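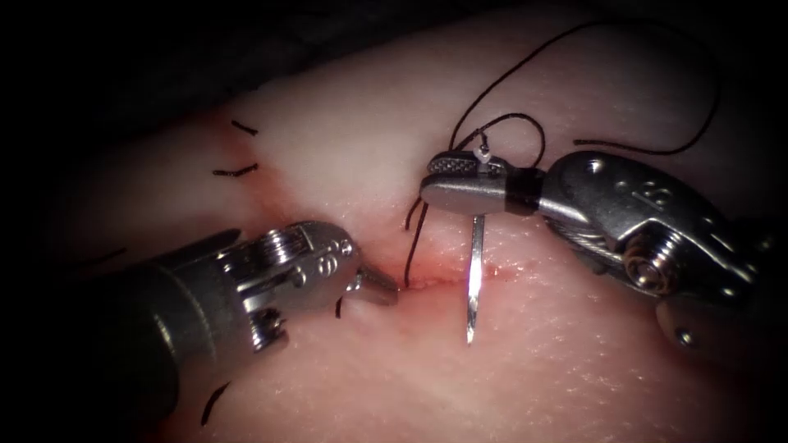

*Partway along a row of stitches at the Skaltness practice bench, with the next needle in the right-hand jaws.*

## What we'd like to buy next year (and what can wait)

It's budget season again, friends, and as most of you have already had an email or three from me on the subject, I thought I'd put the whole plan in one place so you can read it over coffee and grumble at me properly. The request goes to the Bunis office in December. After that the numbers are fixed until summer, so please speak up while there's still room in the spreadsheet!

The biggest line is instruments. Not the arms themselves, which I hope to keep for a good long while, but the parts that go on the end of them: needle drivers, mostly, plus a couple of graspers. Ours are rated for up to 100 sessions apiece before the cables and jaws have to be looked at, and I've gone back through the sign-out book and found 146 sessions booked on the two arms since the last order went in. You can see where this is heading. I'm asking for a full second set, so that one can go off to Riedl for service while the other stays on the bench. Last spring we had a single set, it went away, and the arms sat under their covers while everyone found other things to do.

Next comes suture and tissue pads, the part of the budget that always looks small until you add it up. I've put down 300 pads for the year. That sounds like a lot until you remember how many of us want a fresh one for every trial, and how many practice runs it takes before a new student's knots hold. If you can do your warm-up on a pad that already has stitches in it, please do. There's usually plenty of open space left at one end, and the drawer by the sink is full of half-used ones looking for a home.

Black thread stays on the list. I know the blue is a little cheaper, and I did price it, but those of you working on thread tracking were very firm with me (and very polite, thank you), so black it is.

Then there's the service contract. Bindano has offered us 12 months with two visits included, and Riedl's price is lower but covers one visit, with travel billed on top. I've gone back and forth on this more than I care to admit. At the moment I'm leaning toward Bindano for the arms and Riedl for the instruments, which does mean two sets of paperwork, and I've promised to do both of them myself.

What I've left out for now is the new light and the bigger monitor. I'd love them too! If there's money left in the summer they'll go straight to the top of the list, light first.

The draft is pinned up beside the sign-out book, with a pencil on a string. Write on it, cross things out, add the item I've forgotten. And if you've been keeping your own stash of needles in a desk drawer, do let me know how many, so I don't order them twice.

Dewanti Wibisono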